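4.2 Arranging the Shared Work Area

1. Set the Hviid table with its long side facing the room. Leave 60 inches between the table and the nearest row of desks.

2. Tighten each leg bolt by hand, then give it a final quarter turn with the key supplied.

Caution: Do not lift the table by its top. Two persons are required.

3. Place one office chair at each working position. Adjust the seat height before the backrest.

4. Keep the floor under the table clear — bags and small items belong in the lockers.

Note: Cards and papers left on the table are collected at the end of the day. 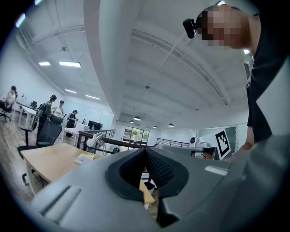 5. Check that every chair rolls freely and can be pushed back without touching a desk. Report damaged casters to Nadiia Koval, extension 47.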